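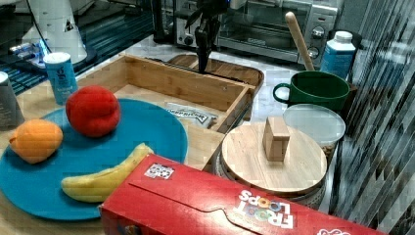

Ticket 779: Bread drawer sticks halfway and the knob spins

Search tickets
Filed under: Kitchen storage, drawers
Opened by: Lorna Javier
Product: Flomano countertop drawer unit, light wood, round black knob
Status: Solved

First off, I love this thing. I bought the Flomano for the Bramton house in January, and it is the best use of counter space I have ever found. Bread goes in the top drawer, the toaster sits in front, the toaster oven is off to the left, and breakfast practically makes itself! So please read this as a note from a fan who would like her drawer back.

The top drawer opens fine for the first few inches and then grabs. If I lift the front a little while I pull, it lets go with a jerk and everything inside slides forward. Pushing it closed is easier, but the last bit needs a bump with the palm. On top of that, the knob has started to turn in my fingers. It doesn't come off, it just goes round and round.

What I tried before writing in:
- Took the bread out and tried it empty. Same grab, same spot.
- Wiped the runners with a dry cloth. Lots of crumbs, no change.
- Turned the knob clockwise until it felt snug. It held for one day.
- Moved the whole unit to the other end of the counter. Better for a minute, then worse.
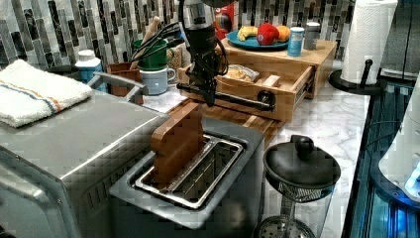

The bottom of the box doesn't rock when I press the corners, so I don't think the counter is to blame. I did wonder about steam. The kettle used to live right next to the unit, and the side nearest to it is the side that grabs.

Reply from Nisbet support desk, Monday

Thank you for such a cheerful ticket, Lorna! The turning knob is the easy part. There is a screw behind the drawer front, and you need to hold the knob still while you tighten the screw from inside. Turning the knob alone only winds it against the wood.

For the sticking, please pull the drawer all the way out (lift the front at the end of its travel and it will clear the stop) and look at the side rails. Shiny streaks mean wood rubbing on wood. Send us the size of the gap on each side if you have a ruler handy. Keep the kettle where it is now, well away from the unit.

Update from Lorna, 9:40 p.m.

Shiny streak found! It's on the left rail, toward the back, as plain as day once I held a flashlight to it. The gap on the right is 3 mm and on the left I can barely get a sheet of paper in. I also found a bread clip wedged behind the stop, which I suspect had been there for weeks. Removing it fixed the palm bump right away — the drawer now shuts flush. The grab is still there.

I cleared that part of the counter so I could work, and moved the cutting boards and lidded containers out of sawdust range before I touched any sandpaper. 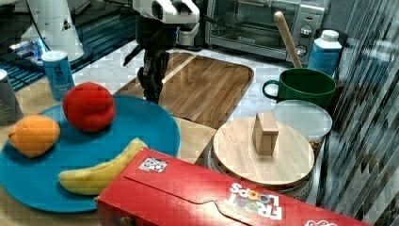
Can I sand the rail without ruining the finish?
Sand only the shiny streak, with fine paper wrapped around a small block, and go with the grain. The rail is hidden when the drawer is in place, so a bare patch won't show. Brush off the dust, rub a plain white candle along the sanded part, and try the drawer before taking off any more.

Update from Lorna, next day

It took me 10 minutes, and most of that was hunting for a candle. A few light passes with the paper, a wipe, some wax, and the drawer glides. I opened and closed it far more than I needed to because it felt so good. My sister did too.

The knob screw was loose by more than 3 full turns. I held the knob, tightened from inside, and it's solid now. I put a bit of plumber's tape on the threads as well, which Nisbet didn't ask for, but I had the roll out.
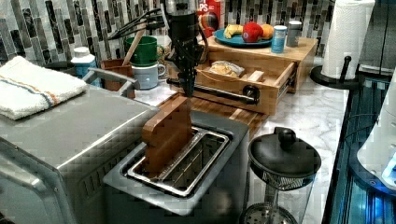
Two leftovers, neither one urgent. The lower back edge of the drawer has a tiny rough spot that could snag a plastic bag, so I'll go over it the next time the bread runs low. And I'd like a spare stop, because mine has a dent from the clip. Is that a part you sell separately, or does it come with the rail set?

Reply from Nisbet support desk

Great work! The stop comes by itself. It is part 97 in the Rorngate spares list and will fit either side. We'll put one in the mail to the Bramton address. Your rough spot can be handled with the same fine paper, and a little wax afterward won't hurt.

We're marking this one solved. Reply here if the grab comes back when the weather turns damp and we'll open it again.

Lorna: It's still gliding. Thank you both! I've started on the cutlery drawer.

10 comments · 3 shares
Contact support | © Nisbet Home Help | Back to top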